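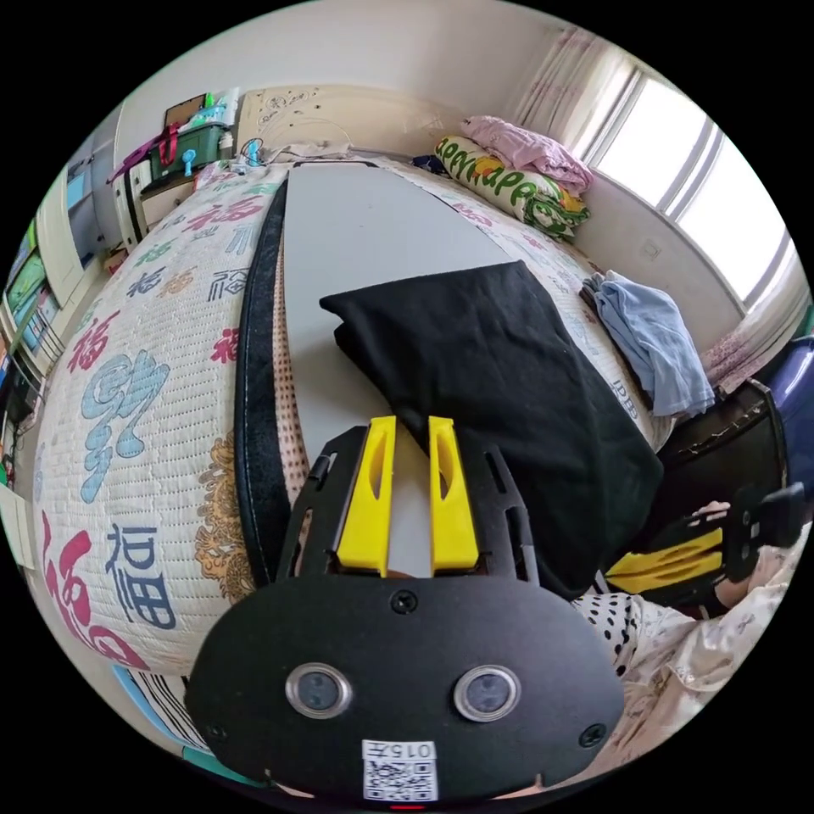 Dormitorio 2: la tabla gris clara encima de la cama, con la tela negra doblada y la funda acolchada de los caracteres 福.

Hola, Giorgia:

Te cuento cómo vamos con los dormitorios del piso de Ondow, que ya sé que en Gurnodis esperáis noticias desde enero. ¡Avanzamos! Tenemos terminados 2 de los 4 y el tercero está a medias, con la ropa todavía repartida por el pasillo.

El de la foto es el que más me gusta. El cabecero color crema, con ese dibujo de flores tan fino, se queda (Debora D'Amico quería cambiarlo y al final la convencí) y la funda acolchada blanca también. Tiene el 福 grande en rojo, otro en azul marino y un montón de pequeños en rojo, verde y gris por la parte de arriba, y a mí me alegra la habitación entera. Eso sí, pide una colcha lisa, porque con otro estampado encima no hay quien descanse la vista. Y queda pendiente recoger el cable blanco que cuelga delante del cabecero — lo tengo apuntado para cuando montemos las lámparas.

La tabla la usamos para doblar sobre la cama. Doblar encima del colchón era un desastre, todo salía torcido, y con una superficie lisa las prendas oscuras se ven bien y no hay que agacharse tanto. Me gustaría tener una por dormitorio, o sea 4 en total, si os parece bien.

De dinero: llevamos gastados 576 euros, casi todo en cajas y perchas de Karagiannis. El pedido de Dritik (las bolsas para la ropa de invierno) no ha llegado y no lo he sumado. En cuanto tenga la factura te la mando, que la última vez se me traspapeló y lo pasé fatal.

Para el próximo informe espero tener cerrado el tercer dormitorio y empezado el armario del cuarto, que es el grande y me da un poco de respeto. ¿Me confirmas lo de las tablas cuando puedas? Si me escribes por la mañana, antes de las diez, te contesto enseguida.

Un abrazo, y gracias por la paciencia.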